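Hulska Workcell Practice Pack

Shared tables, two arms, one set of house rules

If you run a pair of robot arms over a table full of everyday things, you already know how quickly good habits slip. Someone moves a basket, someone else leans in to straighten a bottle, and the written procedure is three versions old. The Practice Pack pulls it all back together, and we're really pleased with how this edition has come out!

Inside are 58 laminated rule cards, a wipe-clean table plan, floor tape for the standing line and a logbook with room for 3,000 entries. Randa Tannous rewrote the cards from scratch in February, and they now read like something you'd say out loud to a colleague. Card 12 is my favourite: "One arm in a basket, the other arm clear of it." Hartmut Heitmann did the table plans, with separate layouts for food handling, parts sorting and mixed goods.

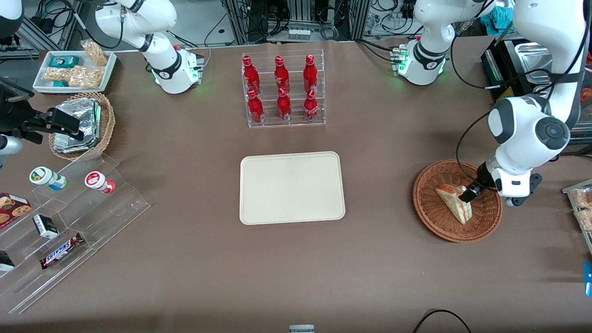
Good practice at the table

Keep the serving tray empty until the first pick is under way. Bottles go in a tiered rack towards the back, where the arms can reach them without crossing a person's side of the table. Soft items such as a sandwich slice sit in a shallow basket with low sides, and the gripper closes only as far as the item needs — set the force limit for the softest thing on the table and leave it there for the whole run.

Check the status lights on both bases before you step up to the line. Hands stay off the table while either arm has power to its joints, even if both look parked. Any change to the layout goes in the logbook with a time and initials.

The pack doesn't replace your own risk assessment or the arm maker's manual. Do those first, then fill in the blank cards at the back to match.

What fits

Table plan width: 980 mm
Layouts supplied: 4
Card languages: English, German
Also sold with: Kassab tape set, Ono card stand

Refill logbooks and single replacement cards ship from our Skesley store. Quote the number in the bottom corner of the card — it saves a lot of emails.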